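Preparing and Running a Tabletop Manipulation Station: Good Practice Guide

Sanedura Robotics Teaching Laboratory
Issued by Marta Nechyporuk, Laboratory Practice Office
Revision 2, July 3, 2023

Purpose

This guide sets out the steps to be followed when a single robot arm is used to handle small household items on a table. It applies to all benches in the laboratory, including those on loan to partner groups. It replaces the earlier bench sheet, which did not deal with cables or with the naming of recordings.

The guide is a local document. It does not take the place of the arm manufacturer's manual or of any national or international standard that applies to the installation. Where this guide and the manual differ, operators should follow the stricter of the two and inform the Practice Office.

Before You Begin

Operators must have completed the bench induction and must have their name on the current access list. A second trained person should be within speaking distance for the whole session. The emergency stop must be tested at the start of each session, with the arm in its rest position and the gripper empty. A stop button that has not been tested that day is to be treated as out of service.

Loose sleeves, lanyards and long necklaces are to be removed or secured. Gloves are not worn while the arm is powered.

Step 1. Clear and inspect the table

Remove everything that is not on the item list for the task. Wipe the surface with a dry cloth. Mounting holes in the tabletop may be left open, but no item should be placed over one, as small parts can tip or catch there.

Check that the table is locked to its base and does not shift when pressed firmly at each corner. If it moves, stop and report it. Do not wedge the legs.

Step 2. Place the items

Set out the items in the order given on the item list. Larger fixed objects go down first, then dishes, then small items. A toy kitchen layout will normally include an oven, a plate, a colander, a bowl and several pieces of play food, and these should be spread so that the gripper can come down beside each one without touching its neighbor.

Items may sit close to the edge of the table only where the item list says so. Dishes that lie under the path of the arm should be low enough for the wrist to pass over them at its lowest planned height. Play food should not be stacked unless stacking is part of the task.
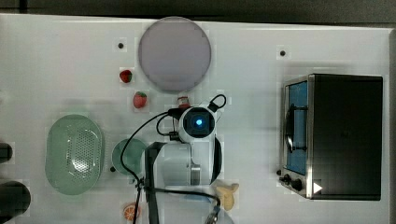
Step 3. Route the cables

Cables at the wrist need enough slack for the full turn of the last joint, and no more than that. Move the arm slowly by hand through its planned range with the motors off, and watch every loop. A cable may cross the table while the arm is moving. It must not be able to hook a handle, a rim or a control knob.

Connectors are to be pushed fully home and checked with a light pull. Tape is not an accepted means of strain relief. Use the clips from the Eklow cable kit kept at each bench, and return unused clips to the kit.

Step 4. Check the wrist view

Open the live view from the wrist camera before the first run. Both gripper fingers should be visible, open, with the target item between them. Adjust the camera mount if either finger is missing from the view, and tighten the mount again before continuing.

Soft items call for particular care. Fabric gives way under the fingers, and the force setting used for hard plastic will often be wrong for plush. Begin with the lowest force setting on the task card and raise it by one level at a time. Where an item carries a printed or stitched label, place it label side up so that reviewers can identify it from the recording. 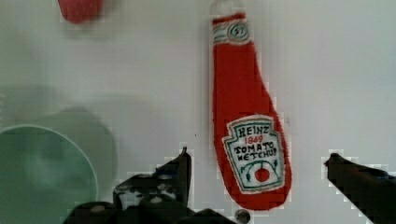 Wrist view with the gripper open on either side of a plush ketchup bottle.

Note the bench, the item and the force setting in the session log at this point. Entries made from memory at the end of the day are not accepted.

Step 5. Run the task at reduced speed

The first run of any new layout is carried out at the reduced speed marked on the task card. The operator keeps one hand at the stop button and does not use a telephone or a second computer. The second person observes the arm, and not the screen.

Nothing is to be reached for, straightened or picked up inside the working area while the motors are on. If an item rolls or falls, pause the arm, wait for the status display to confirm the pause, and only then enter the area.

For tasks that involve a dish with a raised rim, the gripper should approach the item from above or along the open side of the dish. Contact with the rim is recorded as a fault even when the item is placed or lifted correctly.

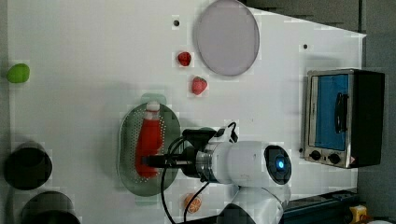 Once the reduced-speed run has been completed without a fault, the operator may move to working speed with the agreement of the second person. Any change to the layout, the gripper or the camera mount returns the bench to reduced speed.

Step 6. Name and store the recordings

Recordings are saved to the Karpenko archive at the end of each session. File numbers from 1000 to 2000 are reserved for kitchen layouts. The last number in use at the time of this revision was 1176, and operators should continue from there. Numbers are never used twice, and failed runs keep the number they were given.

Failed runs are stored with the others. Deleting a recording requires written approval from the Practice Office.

Step 7. Close the session

Return the arm to its rest position, open the gripper and switch off the motors. Put the items back in their tray and check them for tears, cracks and loose parts. Damaged items go in the red tray by the door – they are not to be repaired at the bench.

Sign the session log. The second person signs as well.

Faults and Reports

Any unplanned contact between the arm and a person must be reported at once, however light. The bench stays switched off until it has been released by Touran Ahmadpour, who is responsible for equipment safety. Contact between the arm and the table, or between the arm and a fixed object, is entered in the log and reported by the end of the same day.

Groups using the Brustska gripper should also consult the separate sheet on finger wear. That sheet will be reviewed in November together with this guide, and comments on either may be left with the Practice Office at any time before then.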